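Wirkedach gripper comparison

The Wirkedach gripper comparison is a bench procedure for comparing parallel-jaw grippers and wrist cameras on a two-armed tabletop robot. It was drawn up by Sølve Solberg at the Nondemham automation workshop and first published on September 17, 2020. The procedure uses household and grocery items in place of machined test blocks, and scores a gripper on whether it can pick up, hold and put down each item without help from the operator.

Background

The workshop at Nondemham had previously judged grippers by closing force and stroke, using the figures supplied by the maker. Solberg objected that these figures said little about how a gripper would behave with a bottle or a light carton. In April he ran a first series of 174 picks with two sets of fingers, the Pikeck straight finger and the Bhutto wedge finger, and found that the two could not be separated on heavy items but differed a good deal on light ones. The written procedure grew out of his notes from that series.

Bench layout

Both arms are mounted at the back of a flat grey table, with the working area in front of and between them. Furniture and trays are set out before the small items. Cables are kept along the arms as far as the joints allow, although some slack has to be left at the base and wrist — a cable pulled tight at full reach will spoil a run.

A fixed camera covers the table as a whole. It is used to check the position of each arm and to settle disputes over whether an item touched anything on its way. In the bottle trial, one arm grips the bottle and carries it clear of the other items while the second arm is parked to the side. The bottle may be held close to level or upright, but the angle has to be recorded, as a long item held off its centre of mass tends to rotate between flat fingers.

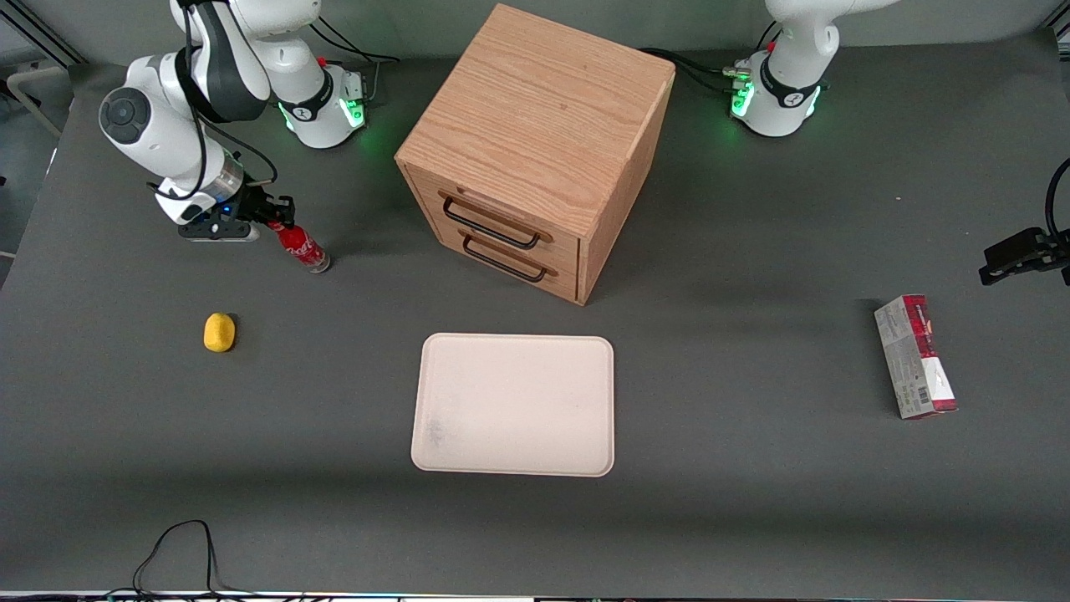
Test items

The standard set is made up of items that can be bought again when they wear out. It includes a soft drink bottle, a small rounded fruit or toy fruit, a printed cardboard box and a two-drawer wooden cabinet with bar handles. A shallow tray with rounded corners serves as the target for placing.

The cabinet is used in a separate drawer trial, in which the fingers have to enter the loop of the handle without striking the drawer front. Thick fingers score poorly here. The procedure allows the cabinet to be turned to any angle the arm can reach, provided the same angle is used for every gripper in the comparison.

Cardboard items are considered the most useful part of the set and also the most troublesome. A carton that has been squeezed many times loses its stiffness, and a later gripper will then appear worse than an earlier one. Solberg's rule is that a carton is retired after 70 picks, or sooner if a side wall stays bowed when the fingers open.

Wrist camera trial

The second half of the procedure deals with the camera mounted at the wrist. Its view has to take in both fingertips with the jaws open, along with enough of the table beyond them to find the item before the final approach. For the carton trial, a single box is stood on end on bare table, and the arm approaches with the jaws wide. A tall, narrow carton is preferred because it can be tipped by a small error in alignment. Printed cartons with a strong pattern, such as a red tartan, are easy to pick out against a dark grey surface — plain ones are brought in for the harder runs.

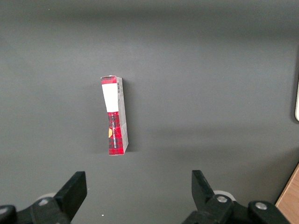

The operator records the offset between the item and the midpoint of the jaws before any correction is made. The controller is then allowed to line up on its own. A run is counted as failed if the carton falls, if one finger pushes it before the other makes contact, or if the operator has to stop the arm. Lighting is left the same for every camera under comparison, including the direction of any shadow.

Scoring

A full comparison consists of 1,000 picks for each gripper, divided among the items in a fixed ratio. Shorter comparisons are permitted but must be labelled as partial. Dropped items and crushed items are listed in separate columns, and no combined score is given.

Criticism

Some users of the procedure have noted that grocery packaging differs from one country to the next, so that results from two workshops cannot be compared directly. Others have pointed out that the drawer trial favours slim fingers such as the Pikeck design over the Bhutto wedge, whatever their grip. Solberg has accepted the first point and recommends that both grippers in any comparison be tested on the same bench with the same batch of cartons.

See also

Parallel-jaw gripper
Eye-in-hand camera
Repeatability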